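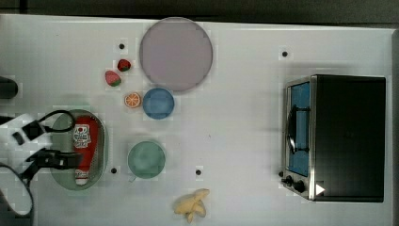
Araceli Prieto did not expect to win anything this year. She was on a late shift when the email came from Genthorpe College telling her she would receive its Distinguished Former Student Award, and she left it unread until the following morning.

"I saw the subject line and assumed they wanted me to update my address," she says. "I'd moved twice and never told them."

Prieto finished her diploma in public health nutrition at Genthorpe and went to work for the county meals service in Wavcombe, where she now manages menus and supplies for schools and day centres. The service sends out 1610 lunches on a normal weekday in term time. When she started as an assistant the number was 1512, and she typed it on a form every afternoon.

The award is given each year to a former student whose work has been of use to the public. Past winners have mostly been nurses and teachers. Prieto is the first from the nutrition course, which takes a small group each January and has never had a building of its own.

"We were taught above the sports hall," she says. "You learned to stop talking when the basketball started. I still pause in meetings if there's a loud noise outside."

She was put forward by Emiko Kikuchi, who taught her in both years and still runs the second-year placement. Kikuchi says the nomination took her one evening to write.

"Araceli was not the best at exams and she won't mind me saying so," Kikuchi says. "She was very good at going into a kitchen where people were busy and a bit fed up, and finding out what they needed. I have had students with top marks who couldn't do that."

The placement was at a day centre in Olmedo Street. Prieto was meant to be there for six weeks and stayed until the end of the summer. Much of what she does now started there, she says, including the rule that a new dish is tried in two places before it goes on the county menu.

"One place tells you what that cook thinks of it. With a second one you start to learn something about the dish. We had a lentil bake that went down very well at Olmedo Street and came back untouched from a primary school the same week."
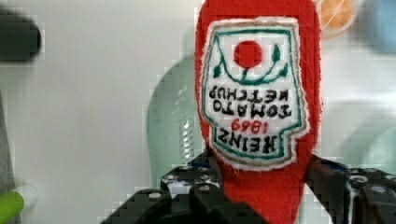 Paying for the course

Prieto could not have gone to Genthorpe without help. Her fees were met in part by the Bondar Bursary, which supports students who are already working and want to retrain. She kept her weekend job in a bakery all the way through.

"The bursary paid for the course and the bakery paid for the bus," she says. "There wasn't a lot left after that, but I wasn't in debt at the end and most of my friends were."

She now reads applications for the same bursary. There were about 90 in the last round, more than it could fund. She reads them at home over several weekends and makes notes by hand.

Anselmo Pacheco, who looks after former student relations at the college, says it was her reading of the forms that led to a change in the questions. Applicants used to be asked for a statement of their ambitions. They are now asked what they do in an ordinary week.

"It was her suggestion and we were a little unsure," Pacheco says. "The answers are shorter and we find out more. Some people had been leaving out the fact that they looked after a parent, as they didn't think it counted."
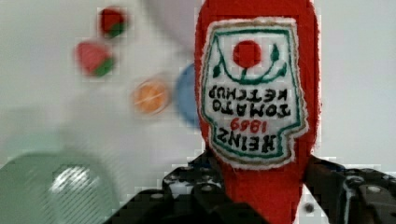

Food and nutrition is taught at Genthorpe over two years.

The awards evening was held in June 2024 in the college library. Prieto brought her sister and her first manager, Aurora Serrano, who has retired from the meals service and had not been back to Genthorpe since her own evening classes there. Prieto's speech thanked the cooks at Olmedo Street by name and lasted under four minutes.

She has been asked to give a talk to the next intake and has said yes, provided it can be in the old room. Kikuchi has booked it for a morning when the sports hall is free.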